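Support ticket: Peltonen home assistant kit, tidy-up package
Status: open, waiting on supplier
Raised by: Trevholm showroom
Supplier contact: Ondmont support desk

Reported fault

We have the Peltonen on a trial with the tidy-up package installed. The cushion routine stops before the hands touch anything. The robot drives up to the sofa, lowers its head, brings both arms forward and then holds there until it times out after 100 seconds. The tablet shows "no safe grasp". Table clearing and the door routine both run normally.

Software is the version it was delivered with. No changes to the hand settings on our side.

Tried so far

Restarted the robot and the tablet. No change.
Ran the hand self-test. Both hands pass.
Cleaned the head camera cover. No change.
Ran the cushion routine 6 times from the same starting mark. Same message every time.
Raised the grasp timeout to 300 seconds. It waits longer and then gives the same message.

Reply from Ondmont, Fri 13 April

Please send a still from the head camera at the point where the routine holds, and tell us what is near the cushion. The planner keeps a clear margin round anything it marks as breakable, and the margin is set quite wide in the tidy-up package.

Showroom reply

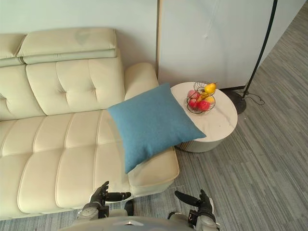 The cushion routine was started from the floor mark in front of the chaise, with the arms at their default height. Lighting was the normal ceiling lights. We had assumed the fault was in the hands, but your point about the margin may be right: the teal cushion leans on the armrest and its top corner hangs over the gap towards the side table, with the wire fruit basket standing on that table. The floor lamp is on the far side of the table, so there may be 2 things it is trying to keep clear of.

Please confirm whether the margin can be changed for one room only. We don't want it reduced near the glass cabinets at the front of the shop.

Reply from Ondmont

It can be set per room, under Zones on the tablet, but only with the Buvenitz mapping add-on, which your trial does not include. We have asked for a trial key. Until then, please move the cushion to the middle of the seat, run the routine again and send us the log.

Next step

Showroom to rerun with the cushion moved. Ondmont to send the key. Ticket stays open until both are done.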